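A second year of sweetcorn

I said last autumn that I wasn't going to grow sweetcorn again. It took up a third of the plot, it blew over twice and I got a carrier bag of cobs out of it, most of them with gaps where there should have been kernels. Then in March I was ordering onion sets and there was a packet of Flurora in the basket when I paid, so I grew it again.

A few people asked in the comments last time what went wrong. I think it was three separate mistakes and I'll go through them, as I'd have liked to read this before I started.

The first was sowing too early. I put the seed in pots on the kitchen windowsill in the last week of March and had plants a foot high by the end of April with nowhere to go. Sweetcorn hates having its roots disturbed and it hates cold soil even more. I planted them out at the start of May because they were falling over indoors, and they sat there for weeks and went yellow. The ones Euan Chisholm sowed on the next plot in the middle of May had passed mine by July. He didn't say anything about it, but he did start giving me his spare lettuces.

This year I waited. I sowed in the last few days of April, two seeds to a tall pot, on the shelf in the shed with a sheet of old polycarbonate over the top. It was cold for the first week and I thought I'd lost the lot to mice, which I did with the beans on the shelf below. Then they all came up more or less together. I pulled out the weaker one in each pot. I know some people leave both. I tried separating a few of the doubles and replanting the spare, and every one of those died, so I won't bother doing it again.

The second mistake was planting in rows. Everything you read says to plant in a block and I had read it. I had a long thin bed and I wanted to fill it, so I put in two long rows and hoped. Sweetcorn is pollinated by the wind. The pollen falls off the tassel at the top and has to land on the silks lower down, and each silk leads to one kernel. If the plants are in a line and the wind blows across the line, the pollen goes to Euan's lettuces. That's where my gaps came from.

So in winter I took out the boards and made the long bed into a square one, with the path going round the outside. This took most of February, a bit at a time, after work until it got dark. Under the path I found a layer of carpet that must have been there for twenty years, with couch grass roots grown through it so thickly that I had to cut it up with a bread knife. I carried it to the tip in five trips on my knees in the car boot, or that's how it felt, with wet carpet being what it is. I've seen people recommend carpet for keeping weeds down. Please don't. Someone has to take it up again one day.

The third mistake was wind. Pastton is flat and the plots are on the top edge of it, and anything tall gets the full force of whatever is coming over from Itmont. Last year I staked the plants after they had gone over, and by then the roots had lifted on one side. This year I did two things. I earthed up the stems in June when the little extra roots started to show at the bottom, which gives them more to hold on with, and I put a line of netting along the west side on some old fence posts. The netting was from the man who has the end plot, Bienvenido Buenaventura, who was getting rid of it. It looked terrible and it worked well. We had one bad night in July, and in the morning the block was leaning a bit but nothing was flat. I pushed them upright with my foot and firmed the soil.

Watering I'm still unsure about. There's one tap for our end and the hose doesn't reach, so it's cans. I gave them a good soak twice a week when the tassels appeared and didn't do much before that. Last year I gave them a little every evening because I liked going up there, and I don't think the water ever got down to the roots.

The packet said 90 days from sowing. Mine took longer than that, as I expected up here. I started looking at them properly in the middle of August. The silks have to go brown and dry, and then you peel back a bit of the husk and press a kernel with your thumbnail. If the juice is watery it's too soon and if it's milky it's ready. If it's like paste, you should have come up last week. I did open too many too early, and an opened cob doesn't close again. Earwigs get in. I'd say test one, and then leave the others alone for a few days.

Something had a go at the outside plants towards the end. I think it was a badger, as the stems were pushed right over and the cobs eaten on the ground, very neatly. Euan says fox. Neither of us has sat up to find out. I lost the whole corner nearest the hedge, and I've decided to think of it as rent.

Now the eating. This is the part I care about and I had more of it to do this year than I've ever had.

I'd always heard that you should put the water on before you pick the cobs. I used to think that was showing off. The plot is a quarter of an hour from my house, or longer on the 192 if I've got bags, so I can't really do it anyway. What I can do is pick last thing, go straight home and cook them before I've taken my boots off. There is a difference between that and the next day. There's less of a difference than there used to be, from what I've read, as the newer kinds hold their sugar for longer. I left two in the fridge for three days to see and they were perfectly nice. I'd have been happy with them from a shop.

I cook them very simply. I use a saucepan wide enough for the cob to lie down in, and no salt in the water. I don't know if salt really does make the skins tough, but my mother believed it and I've never had the nerve to test it. Once the water is boiling hard, the cobs go in, the lid goes on and I give them four minutes. I used to give them twelve. I think most people in this country boil sweetcorn for too long because we grew up with cobs that had been sitting in a supermarket for a week and needed it.

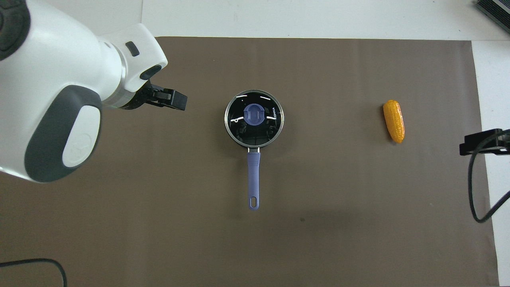
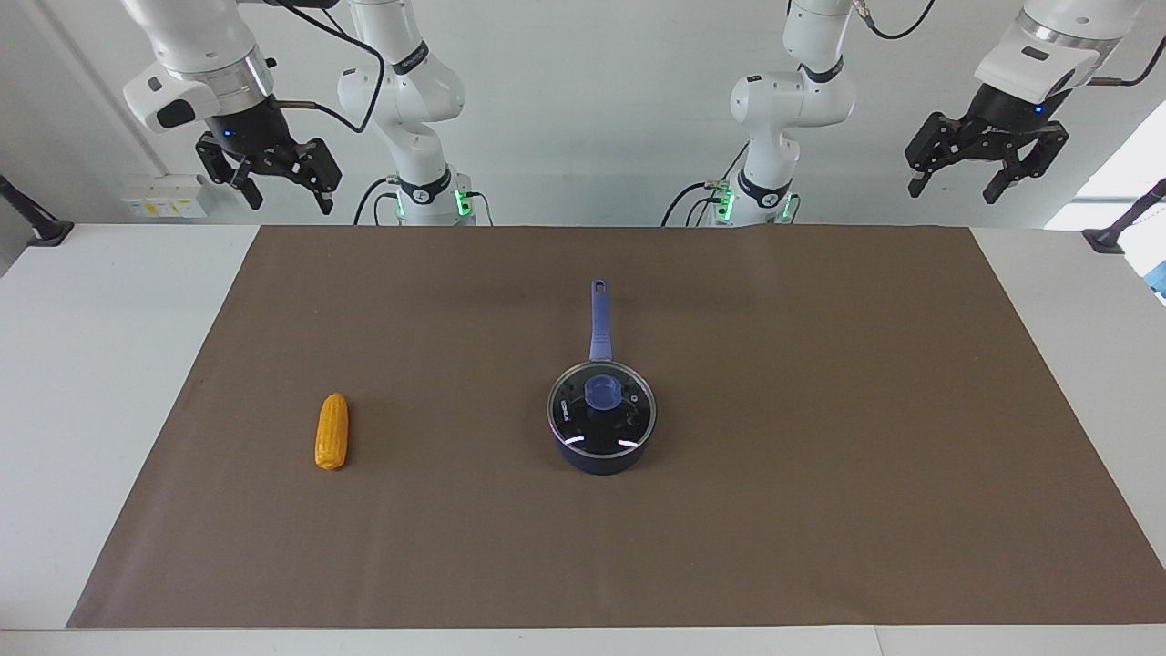 I like a lid I can see through for this. It stops me lifting it every thirty seconds to check, and the water comes back to the boil faster when I leave it alone. Then butter, pepper, and salt at the table. I eat the first one standing up.

After about a week of that I did want something else. Safta Cârstea, who I used to work with, told me to grill them in the husk. You soak the whole cob in a bucket of cold water for half an hour, then put it over hot charcoal and turn it until the outside is black. The husk comes away with the silks stuck to it, which solves the problem of silks in your teeth. They taste a bit smoky and a bit like grass. I thought they were very good, but it's a lot of charcoal for two cobs, so only do it if you have people round.

The patchy ones I cut off the cob raw. Stand it on its end in a wide bowl and run a knife down, and don't go too deep or you get the woody bits. The kernels went into fritters with spring onion and an egg and enough flour to hold it all together. I froze the rest in flat bags. The bare cobs I simmered with an onion and a bay leaf for an hour to make stock, and this made the best soup I've had all year, with nothing in it but that stock, potatoes, a leek and a handful of kernels at the end. If you only take one thing from this post, keep the bare cobs.

I'll grow it again next year and I'm not going to pretend otherwise this time. I want to try a second sowing three weeks after the first, well away from the hedge. The stems are still standing up there and need chopping before they go on the heap. I put one on whole last autumn and found it again in June looking exactly the same.

The garlic is next. I've got the cloves in a paper bag by the back door and the bed still has beans in it, so it'll have to wait until I've cleared those.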